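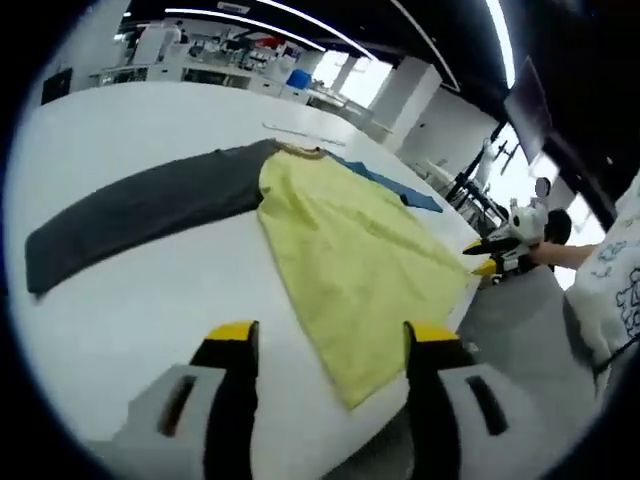
Why do the finger pads on the hand-held grippers keep losing their grip?

Wear at the tip and a dirty slide, in that order, and the slide gets blamed far too often.

December 7, 2022. Garment table, both grippers, pads and slides.

The Kodby sheet says to change pads every 769 closes. I don't believe it. Whoever picked that number never folded a sleeve. The pads I pulled in November had 292 closes on the log and were already glazed at the front corner, where the cloth gets pinched. The back half looked new. So either we close harder than Kodby expects, or the figure came off a test with foam blocks. I'd bet on foam blocks.

Did the left unit first. Wiped the slide with a dry cloth, then alcohol, let it sit. Lint was packed in behind the jaw, grey felt more or less. Worked the trigger by hand until it stopped feeling gritty. No oil. Apolline Texier wants a drop of the Bhatia oil on the rail, and says Skalunby do it on theirs. Maybe so, but Skalunby don't handle pale knits all day and I do. One spot on a shirt and we're cleaning the table again.

Right unit was cleaner but had play in the jaw screw. Quarter turn. If it backs off again I'll try thread lock, and I want it written down that I asked for thread lock in the first place.

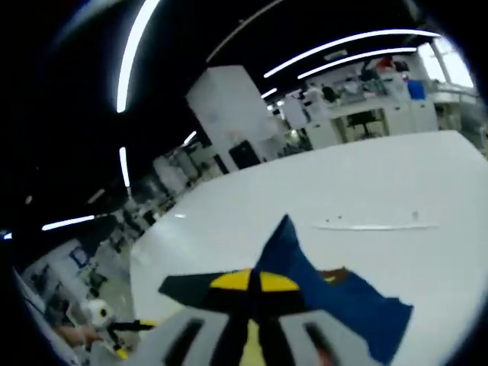 Navy cloth in the grip, pinched so it comes up to a point.

Pull check with the spring scale, same cotton each time. Old pads let go at around 2 newtons, which is useless. New ones held past the point where I stopped pulling, so that proves little beyond their being new. I'll repeat it after 100 closes and again when they start to shine. Until then I'm not signing off on the Zevine pads as "longer life". The packet says so, and so did the last packet.

Still open:
Width reading on the right unit drifts when fully open. Re-zeroed it, wrote the offset on the tape. Could be the encoder, could be the cable. Apolline says cable. Swap cables left to right before anyone orders an encoder.
Spare pads are down to one set. Order more, same part.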